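The Konel Kit Wants a Spot on Your Workbench

Ekent's small gripper kit is aimed at schools, hobby shops and tinkerers. After a long stretch with one, I get the appeal.

Reviews | 1st May

The first thing I picked up with the Konel was a grape. The second was the same grape, after it rolled under the radiator and I had to drive the arm in after it (my knees were grateful). I had planned to spend that first evening reading the manual and going to bed at a sensible hour. I got to bed very late, and I still hadn't read the manual.

Konel is the new kit from Ekent, a small outfit based in Famberg that used to make replacement parts for lab equipment. It comes as a two-finger gripper with a small camera at the wrist, a mounting plate, a power supply and a control box with one big friendly dial on it. You bring the arm. It costs $387, and a second gripper bought at the same time is $193. Anybody who has priced this sort of hardware before will want to read that sentence again. The last comparable setup I tried ran to 2,000 dollars before I had bought a single cable.

Getting it going

I bolted mine to the secondhand arm I keep for reviews, using the adapter plate in the box and the hex key taped to the inside of the lid. Six screws, two cables, done. The software found the gripper on the first try, which I have learned not to expect from anyone, and the setup screen walks you through opening and closing the fingers before it lets you do anything else.

Then you get to the dial. Turn it left and the fingers come together, turn it right and they spread. There's a spring behind it, so you feel a little push back in your hand as the grip gets firmer. It's simple and it's wonderful. I handed it to my neighbor's kid and she was stacking dominoes with it before I had finished explaining what it was.

What it's good at

Small, light, slightly awkward things! Pens, bottle caps, clothespins, a teabag by its string, the dominoes. It will hold an egg if you go slowly, and it lets go of sticky tape better than I do. The grip is even from one end of the travel to the other, so you can trust a setting once you've found it.

Heavy objects are a different story. A full jam jar slid right out and took some paint off my baseboard on the way. Ekent is upfront about the weight limit in the manual, and I would have known that if I had read it.

The camera is the part I keep coming back to. Driving by its picture takes an evening to get used to, with everything in the distance going soft while the fingers stand there large and dark in front of you. But the fingers are always in view, and that turns out to be the whole trick of lining them up. The long groove down the front of each one became my sight line, and after a while I quit looking at the arm at all. 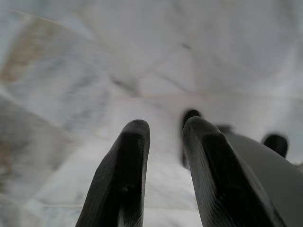 Things I'd change

The power cable is too short. I had the whole rig on an extension cord by the second day, and I imagine most people will. The sample projects are also thin: there's a sorting exercise, a stacking exercise and a rather joyless one with washers. Ekent says more are coming in August, along with a set of lesson plans written with Talavera, the classroom supply company. I hope somebody puts a grape in there.

The control box has a fan, too, and you'll hear it in a quiet room. It didn't bother me, but I work with the radio on.

Should you get one?

If you already own an arm and have been putting up with a tired old gripper, yes, and soon. If you're starting from nothing, add up the cost of the arm first and see how you feel. Schools should ask Ekent about borrowing a kit for a term, an offer that's tucked away at the bottom of the order page.

My review unit goes back to Famberg next week. I've already ordered my own, with the second gripper.

Konel gripper kit, from Ekent. $387. Arm not included.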